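Bench Notes: Looking After the Two-Arm Cell

I've had the keys to the two-arm cell since July, and people keep asking me what there is to look after. More than I expected! Faith Nzioka set the thing up and handed it over to me with a page of notes and a hex key taped to the back, and I've been adding to that page ever since.

Mornings go like this. I power up the left arm first, then the right, and let both sit in their home pose while I go over the frame bolts. The extrusion rails hold the arms, so if a corner bracket creeps even a little, both arms end up aiming at slightly different tables. (Ask me how I spent most of my second week.) I mark each bolt head with a paint pen and now I can see at a glance if one has turned.

Then the cables. They need enough slack for the elbow to fold all the way and not so much that a loop can get under a gripper. I run each arm through its full reach at 20 percent speed, hand on the stop button, and watch the cables the whole way. Rehema Ndung'u thinks I'm too slow about it, but she wasn't the one who had to swap a wrist connector last month.
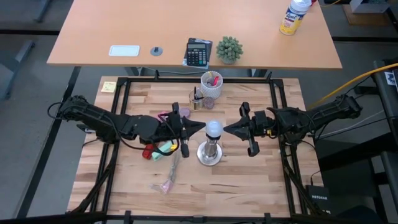
Fingertips get checked every 3000 cycles. We log those in Mugo, our little tracking sheet, and I've been getting about 28 days out of a pair before the edges round off and thin things start slipping. Swap both fingers on a gripper together, please, and redo the zero afterward! A new finger next to a worn one will close crooked and you'll chase it all afternoon.

Next up is re-routing the network cable on the right side, which I keep putting off. If you've got spare cable clips from the Prerkholm build, bring them by my desk. I'll trade you for coffee.

Zistis Newsletter | Contact the editors | © Zistis, all rights reserved | Back to top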